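Can a robot do my chores yet? Your questions answered

I get a lot of post about this, mostly from people who have seen a clip of a machine folding a towel and want to know when they can have one. I've pulled the usual questions together so I can stop typing the same reply on a Sunday night. I spent years fixing packing lines at Pirel before I started writing this site, so expect some grumbling.

Can I buy a robot that tidies the kitchen?

No. You can buy a robot hoover and a dishwasher, and the dishwasher is still the best kitchen robot ever made as far as I'm concerned. A machine with two arms that clears up after tea is a research project, and will be for a while yet.

But I've seen videos of them doing it!

So have I, and I love them! Do check the corner of the screen for a little "x4" or "x10" though, because plenty of them are speeded up. And ask whether it was the first go. I sat through a demo at Grorari where the arm took 44 goes at putting a mug on a shelf and managed 51 per cent of the next batch after some fiddling. Everyone in the room was thrilled, me included. You wouldn't be if it were your mugs.

What's so hard about clearing a table?

Everything on it is different. A cucumber is smooth and long and wants to roll, a bit of banana squashes, and something small on a tray has to be picked up without shoving the tray along as well. You do all of that while talking to someone. A machine has to work out where each thing is, how to get hold of it and how hard to squeeze.
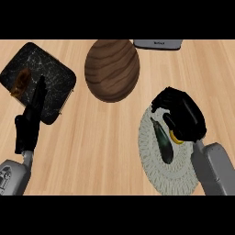 Two arms ought to make it easier, and sometimes they do - one can steady a thing while the other lifts. They also have to keep out of each other's way, and if one gets it wrong you now have both of them to sort out. I've watched a pair get in a proper tangle over a tea towel.

Why do they practise in simulation?

It's cheap and nothing gets broken. You can run the same job 200 times overnight, swap the food about, change the tray, and come back to a pile of results in the morning. The catch is that real fruit bruises and real tables are sticky, and a simulator is usually a bit too kind about that sort of thing.

Are shops and factories any further on?

Yes, miles. If the same box turns up in the same place all day, a machine will shift it happily. Wijaya has had arms stacking crates for years (noisy things, but they work). Mixed shelves are another matter, and the trial I visited at Sostach still had a person standing by to pick up what got dropped.

Should I wait before getting a new hoover?

Goodness, no. Buy the hoover.

Will you test one at home when they come out?

Try and stop me. I'll put the good plates away first.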